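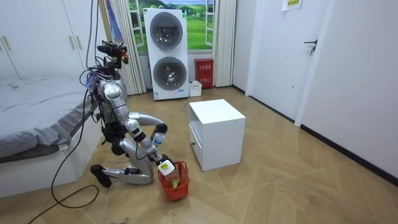

Gaps opening up in old parquet – fill them or leave them?

Posted by Rowena Magbanua, May 7, 2019
Category: Floors and walls

We bought a unit in Ondthorpe last year and the second bedroom has the original parquet, laid in fingers in a herringbone pattern. The previous owners had carpet over it. We pulled the carpet up, had the floor sanded and put down three coats of a water-based satin finish. It came up well and we were happy with it.

Since then gaps have opened between a lot of the blocks. Most are thin enough that a bank card won't go in, but along the outside wall there are a few where it slides in easily. Two blocks near the door also click when you step on them. The room gets afternoon sun through a west window and we run a reverse cycle unit in there most nights, as it's a spare room for my mother and she feels the cold.

The bloke at the hardware shop in Inulden sold me a tub of coloured filler and said to push it in with a scraper. My brother-in-law says filler will just crack and fall out and I should wait a full year before touching anything. I've got the tub sitting here unopened. The colour on the lid looks a bit orange against our floor as well.

So my questions are whether I should fill now or wait, and what to do about the two that click. I don't want to sand the whole room again if I can help it. The slab is concrete, ground floor, and as far as I know the blocks are stuck down with the old black adhesive.

Kausar Mengal

I laid and repaired floors for 20 years, mostly in flats of that age, so I'll have a go at this.

Your brother-in-law is mostly right. Timber shrinks when the air is dry and swells when it's humid, and a heater running every night dries a small room out quickly. Those blocks also spent decades under carpet and are now in direct sun. They need to go through a summer and a winter before you know which gaps are permanent. If you fill them at their widest, the blocks have nowhere to go when they swell, and either the filler gets squeezed up proud of the surface or, in a bad case, a section lifts.

Buy a cheap humidity gauge and leave it on a shelf in there. Write the reading down once a week along with the width of two or three of the worst gaps. Stick a bit of masking tape on the skirting next to each one so you measure the same spot every time. Put a blind or a sheer curtain on the west window too. It'll slow down the colour change as well as the drying.

The clicking ones are a separate job and you don't have to wait for those. A click usually means the block has let go of the adhesive. Tap around with the handle of a screwdriver and listen for a hollow sound, as there may be more than two loose. If a block comes up by hand, clean the loose stuff off the back and reglue it with a flexible flooring adhesive. Put baking paper over the top and weigh it down overnight with something heavy and flat – I used to use a couple of pavers.

One caution. Black adhesive from that era can contain asbestos. Don't sand it, grind it or scrape it dry. Send a small sample to a lab before you disturb it. If it comes back positive, get a licensed person in for whatever needs lifting.

On the colour, you're right to be suspicious of the lid. Test it on an offcut or inside the wardrobe and let it dry completely. Most fillers go darker once they've got finish over them.

Stonus

Just fill it. We did our whole lounge room with the stuff from the tub and it took an afternoon. Some of it has come out near the heater but you can't see it from the couch. Life's too short.

Paredes

I'd go with Kausar on waiting. We had gaps like yours in our front room and by February they'd nearly all closed up without us doing anything. The ones that stayed open were along the outside wall, the same as you're describing.

For those we didn't use filler. A friend cut thin slivers of matching timber, glued one side only and tapped them in, then trimmed them flush with a sharp chisel. It's slow, but you only do the handful that bother you and a dab of the same finish on top blends it in. Keep any spare blocks you find under the wardrobe or in the cupboard, they're handy for this.

We were quoted $2,000 to have the room redone and the lab test was under $100, so I'd definitely do the test first.

Rowena Magbanua

Thanks all. Gauge ordered, and I'll ring a lab about the adhesive before I lift anything. I tapped around the door as suggested and there are four hollow ones, so I'm glad I checked. The tub is going back to the shop if they'll take it.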